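설거지는 바로 해야 한다는 사람들에게

미루는 게 왜 죄냐. 오늘은 이 얘기만 한다. 길게 쓸 시간 없음. 점심 먹고 커피 식기 전에 끝낼 생각.

지난번에 '집안일의 순서'라는 글을 올렸더니 댓글이 제법 달렸다. 절반은 혼내는 댓글. 저녁 먹고 한 시간쯤 앉아 있다가 부엌을 치운다고 썼을 뿐인데 게으르다, 벌레 생긴다, 그러다 습관 된다. 습관 맞다. 20년 된 습관이다. 그리고 나는 이 습관을 고칠 생각이 없다.

우선 내 얘기부터. 어릴 때 우리 집은 숟가락 놓는 순간 어머니가 일어났다. 국그릇에 아직 김이 나는데 벌써 수세미를 든다. 그럼 식탁에 남은 사람들은? 눈치를 본다. 아버지는 신문으로 도망가고 나는 물 마시는 척. 얘기하다 만 것들은 거기서 끝. 학교에서 있었던 일, 누구랑 싸운 일, 다 물소리에 묻혔다. 어머니를 탓하자는 게 아니다. 그 시절엔 그게 당연했고, 바로 안 치우면 흉이 됐다. 누가 보러 오는 것도 아닌데.

대학 다닐 때 하숙집에서 Eleni Papadopoulos라는 친구랑 같이 살았다. 이 친구는 밥을 먹고 나면 그냥 앉아 있었다. 접시를 앞에 두고. 빵 조각으로 남은 소스나 문지르면서. 처음엔 속이 터졌다. 저걸 왜 안 치우지, 언제 치우지. 그런데 며칠 지나니까 알겠더라. 진짜 얘기는 접시가 빈 다음에 시작된다는 걸. 그 친구가 집에 돌아가야 할지 고민하던 것도, 내가 전공 바꾸고 싶다고 처음 말한 것도 전부 더러운 접시 앞에서였다. 밤 열한 시에 둘이서 설거지를 했는데, 그것도 나쁘지 않았다. 하나는 씻고 하나는 닦고.

그러니까 내가 하고 싶은 말은 이거다. 식사와 설거지 사이에는 시간이 있어야 된다. 그 틈을 없애는 게 부지런함으로 통하는 게 나는 이상하다.

반론은 안다. 말라붙는다. 맞다, 밥풀은 말라붙는다. 그럼 물에 담가 두면 된다. 냄새난다. 생선 먹은 날은 나도 바로 한다. 예외 없는 원칙은 나도 싫다. 그리고 제일 많이 듣는 말, "나중의 나한테 미루는 거다". 이건 좀 생각해 봤다. 나중의 나는 밥 먹은 직후의 나보다 대체로 상태가 낫다. 배가 좀 꺼졌고 기분도 좋다. 일을 맡기기에 더 나은 사람한테 맡기는 건데 뭐가 문젠지. 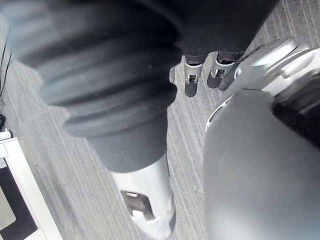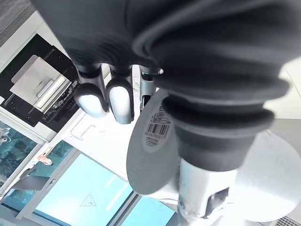
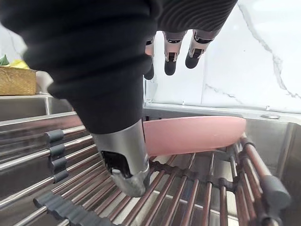

물건 얘기도 해야겠다. 요새 부엌 살림 파는 데를 들여다보면 전부 시간을 줄여 준다고 한다. Hamenent에서 나온 건조 선반을 하나 샀는데 상자에 '매일 20분을 돌려드립니다'라고 써 있었다. 좋다. 그런데 돌려받은 20분을 어디다 썼나 생각해 보면 부끄럽다. 휴대폰 봤다. 선반은 잘못이 없고 물도 잘 빠진다. 다만 그 시간을 식탁에서 썼어야 했다는 얘기다.

옆 동 사는 Amna Jafri 씨는 나랑 정반대다. 요리하면서 씻는다. 냄비가 불에서 내려오면 도마는 벌써 깨끗하다. 몇 번 얻어먹었는데 음식도 훌륭하고 부엌도 훌륭하고, 솔직히 부럽다. 그런데 이 양반도 밥을 다 먹고는 안 일어난다. 차를 내온다. 자기는 미리 씻어 뒀으니까 앉아 있을 자격이 있다는 거다. 자격! 이 단어가 걸렸다. 앉아 있는 데 무슨 자격이 필요한가. 일을 다 끝낸 사람만 쉴 수 있다면 집에서는 평생 못 쉰다. 집안일은 원래 끝이 없으니까. 빨래 개고 나면 입고 있는 옷이 빨래다.

그날도 이걸로 한참 떠들었다. Amna 씨 말로는 더러운 그릇이 쌓여 있으면 뒤통수가 따갑단다. 그건 이해한다. 사람마다 거슬리는 게 다르다. 나는 그릇은 괜찮은데 현관에 신발 흐트러진 건 못 참는다. 그러니 남의 싱크대에 대고 뭐라 하지 말자는 거다. 당신 뒤통수가 따가우면 당신은 바로 하면 된다. 나한테까지 따가우라고 하지 말고.

하나 더. 바로 하라고 말하는 사람과 실제로 하는 사람이 다른 집이 많다. 이건 꼭 짚고 싶었다. 댓글 중에 "우리 집은 항상 바로 치웁니다"가 있었는데, '우리 집'이 도대체 누군가. 문장에 사람이 없다. 명절에 친척 집 가 보면 안다. 상 물리자마자 부엌에 서 있는 사람은 늘 정해져 있고, 거실에서 과일 기다리는 사람도 늘 정해져 있다. 바로 치워야 한다는 규칙은 결국 그 사람한테만 바로다. 한 시간 뒤에 다 같이 치우기로 하면 최소한 그 한 시간은 모두 앉아 있게 된다. 우리 집은 작년 명절부터 그렇게 했다. 처음엔 고모가 안절부절못했다. 세 번이나 일어났다 앉았다. 그러다 고모가 젊을 때 버스 회사 다닌 얘기를 했는데 나는 그걸 처음 들었다. 마흔이 넘도록 고모가 어디 다녔는지도 몰랐던 거다. 왜 몰랐겟나. 고모는 늘 부엌에 있었으니까.

물론 다음 날 아침까지 두는 건 나도 별로다. 해 봤는데 아침 기분을 망친다. 자기 전까지는 한다. 내 선은 거기다. 누구는 다음 날 점심이 선일 수도 있고, 뭐 여름만 아니면 죽지는 않는다. 7월에는 좀 서두르자. 그건 인정.

댓글에 답을 다 못 달아서 여기 몰아서 쓴다. 식기세척기 사라는 분, 놓을 자리가 없습니다. 그릇을 줄이라는 분, 줄였습니다. 두 사람 사는데 밥그릇 네 개, 접시 여섯 개. 애들 교육에 안 좋다는 분, 애는 없고요, 있어도 밥상에 오래 앉아 있는 걸 먼저 가르칠 것 같습니다.

커피 다 식었다. 점심 먹은 그릇은 아직 그대로 있고, 이거 올리고 나서 할 거다.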